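Protokoll der Besprechung zur Leinenkollektion Larnus
9. September 2022, Musterraum der Weberei Pristutier, Grarnville

Anwesend: Vertrieb, Entwurf, Webereileitung, Firma Santoro (Färberei, zwei Personen), Yuzhen Xiao (Protokoll)
Entschuldigt: Einkauf

1. Protokoll der letzten Besprechung
Das Protokoll wird genehmigt mit einer Änderung. Unter Punkt 3 muss es heißen „Kettgarn“ und nicht „Schussgarn“. Die Webereileitung bittet, dass die korrigierte Fassung auch an den Einkauf geht.

2. Stand der Muster
Der Entwurf berichtet, dass von den 22 Modellen der Kollektion inzwischen 17 genäht sind. Es fehlen die drei Mäntel, das lange Hemdkleid und die weite Hose mit Bundfalten. Bei den Mänteln wartet man noch auf die schwere Qualität von Larnus, die am Webstuhl zweimal gestoppt wurde, weil die Kanten nicht gerade liefen. Die Webereileitung erklärt, dass das Problem bei der Spannung der Kette lag und dass die neue Partie besser aussieht. Eine Garantie für die ganze Länge möchte sie heute nicht geben.

Der Vertrieb fragt, ob man die Mäntel notfalls in der mittleren Qualität zeigen kann. Der Entwurf ist dagegen, der Mantel verliert dann seine Form an der Schulter. Nach längerer Diskussion wird vereinbart: Ein Mantel wird probeweise in der mittleren Qualität genäht, die Entscheidung fällt am genähten Stück.

3. Farben
Santoro legt die Färbungen vor. Das Grau und das Rostrot werden angenommen. Das Olivgrün ist im Tageslicht zu gelb und wird noch einmal gefärbt. Bei Naturweiß gibt es zwei Meinungen. Der Vertrieb wünscht einen helleren Ton, weil die Kunden in den letzten Saisons mehrmals nach einem „richtigen“ Weiß gefragt haben. Der Entwurf möchte das Leinen ungebleicht lassen und verweist auf das Konzept der Kollektion. Santoro schlägt eine leichte Bleiche als Mittelweg vor und schickt Lappen in zwei Stufen. Die Reibechtheit vom Rostrot ist trocken gut und nass noch an der Grenze, hierzu kommt ein zweiter Bericht.

Es wird darum gebeten, die Lappen künftig auf der Rückseite mit Partienummer zu beschriften. Beim letzten Mal waren zwei Umschläge vertauscht.

4. Präsentation in Grarnville
Die Vorführung für die Einkäufer findet in der alten Spinnereihalle statt, Beginn um 17 Uhr. Sie soll nicht länger als 20 Minuten dauern, danach können die Gäste die Stoffe an den Stangen anfassen. Im Mai war dieser Teil zu kurz und mehrere Gäste sind gegangen, ohne die Stoffe gesehen zu haben. Die Stangen werden deshalb vorne beim Eingang aufgestellt.

Die Reihenfolge der Modelle ist noch offen. Der Entwurf will mit den Hemden anfangen und mit Rostrot enden. Der Vertrieb möchte die Mäntel am Anfang sehen, sofern sie fertig sind. Beide Seiten machen bis zur nächsten Besprechung einen schriftlichen Vorschlag.

Zur Musik gibt es kein Ergebnis. Für die Einladungskarte wird der kürzere Text genommen, die Karte liegt zusammen mit einem Stück Stoff im Umschlag. Wer die Stücke schneidet, klärt der Vertrieb mit dem Nähatelier.

5. Mengen und Preise
Die Webereileitung kann für die erste Auslieferung rund 2000 Meter zusagen, verteilt auf leichte und mittlere Qualität. Für die schwere Qualität wird erst nach der Prüfung der neuen Partie eine Zahl genannt. Der Vertrieb weist darauf hin, dass der Preis pro Meter auf der Preisliste ohne Ausrüstung gerechnet ist. Das muss auf der Liste deutlicher stehen, es gab schon Rückfragen.

6. Verschiedenes
Die Pflegeetiketten sind mit falscher Temperatur gedruckt und werden neu bestellt. Die alten werden nicht mehr verwendet, auch nicht für Muster.
Der Schlüssel vom Stofflager soll abends wieder an seinen Haken gehängt werden.

Aufgaben
Entwurf: Probemantel in mittlerer Qualität, Vorschlag Reihenfolge
Santoro: Olivgrün neu, Naturweiß in zwei Stufen, Bericht Rostrot nass
Weberei: Prüfung der schweren Qualität, Kanten
Vertrieb: Preisliste, Einladung, Vorschlag Reihenfolge
Einkauf: Etiketten
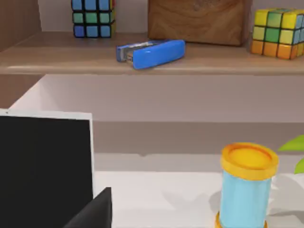

Yuzhen Xiao

Änderungswünsche zum Protokoll bitte schriftlich vor der nächsten Besprechung.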